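Butcher-block breakfast table – oil or hard finish?

perron_69
Joined May 2022

Setting up a breakfast station on a wooden butcher-block top. Toaster, cups, fruit, yogurt, all left out through the morning. The top was sold as oiled and I've had two coats of Clendo block oil on it. Crumbs brush off. Juice rings do not. I'm considering sanding back to 240 grit and using a hardwax finish.

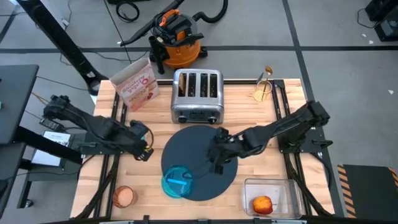 The toaster is a four-slot stainless model and would stay where it is. My main concern is heat under it over a long run, and whether a hardwax film will go cloudy there.

Morkholm
Posts: 2177

Underside heat from a toaster is minor if the feet are intact. I'd worry more about the slots venting near anything paper. Move the yogurt box further along the bench.

Stay with oil. Rings sand out locally in 10 minutes. A film finish means redoing the whole top.

sema642

Disagree. Oil needs recoating every few months and most people stop after the second. Hardwax can be spot repaired as well, provided you feather the edge. Mine went on in December and there's no clouding under the kettle.

Morkholm
Posts: 2177

A kettle isn't a toaster – different load, shorter cycle.

perron_69

Fair point on the box. I'll try hardwax on an offcut with the toaster sitting on it before I commit. Any preference between matte and satin?

sema642

Matte. Satin shows every wipe mark.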